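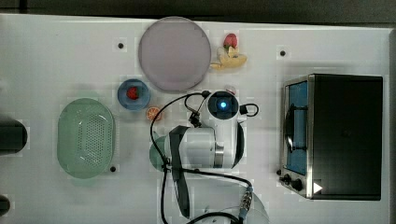

Lamatari: Before you touch any settings, push the arm by hand with the power off and see whether the base moves. Mine drifted for weeks and it was the bolts.

We use cookies to remember your login and to count visits. Accept | Manage choices

Original post by Drevotano_bench

I look after one small arm on a white table with mounting holes in it. It picks toy fruit and puts it on a plate or in a bowl. Last month it was fine. Now it comes down to the right of the strawberry every time, and by the afternoon it is worse than in the morning. The hour counter says 1,560. I have run the zero routine 2 times and it helps for a while, then the error comes back. The cables are strapped along the arm and I did redo the strap in September. Is this a calibration fault or something mechanical?

Tedard

Both, probably. An error that grows during the day is usually something working loose or a cable pulling. Do it in this order:

Power off. Hold the arm near the base and rock it. If there is any play, take the base bolts out, clean the holes and refit them. Tighten them in a cross pattern, a little at a time.

Undo the strap and let the cables hang. Turn the wrist by hand to both ends of its travel. The loop should never go tight. If it does, give it more slack before the strap goes back on — a strap over a joint is asking for trouble, so keep it on the solid part of the link.

Then zero it again, and only then. Warm it up first with 14 slow cycles with nothing in the gripper. If you zero it cold you will chase the same error all day.

Write the joint offsets down each time. If one joint keeps changing and the others don't, you have found the bad one.

Orlandini

had the same, was the connector. reseat it

Drevotano_bench

Thanks both. Two of the base bolts turned easily, and the cable loop did go tight at one end of the wrist travel. I have moved the strap and left more slack. Zeroed it warm and it has held since lunch. Will reseat the connector tomorrow and post the offsets.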